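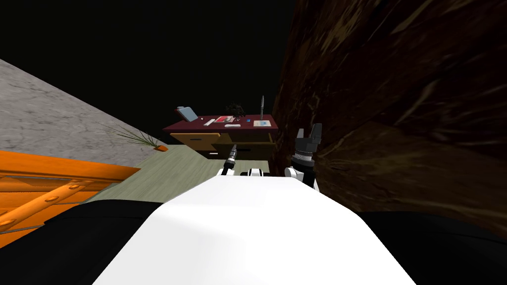 Figure 2. Simulated view over the robot's white upper body, with its two grippers and the desk drawers ahead.

Home | Issues | Authors | Submit

4.2 What residencies claim to do for poets

Reports on writer residencies tend to treat a finished book as proof that the residency worked. We doubt this. Of the 121 poets who answered our survey, many had most of a manuscript in hand before they arrived in Irkville, and the host's own records do not separate old pages from new ones. Mnguni's earlier study of the Farquharson fellowship has the same gap. It credits the program with every collection published by a former fellow, even where the poems had already run in magazines.

Molefe argues that time away from paid work matters more than place. That may be so, but his evidence is a set of interviews done in March, while the fellows were still living in the house and still being paid by it. People in that position rarely complain. Two of them later told us the public readings ate up their mornings.

The Emance reading series raises a similar problem. Its organizers count a full room of 200 as a sign of local interest in poetry, yet ticket records show large blocks taken by writing classes that required attendance. Until someone follows the same poets before and after a stay, we see no good reason to repeat the usual claims.

Contact: Shireen Mnguni and Xolani Molefe | © Cudis | Back to top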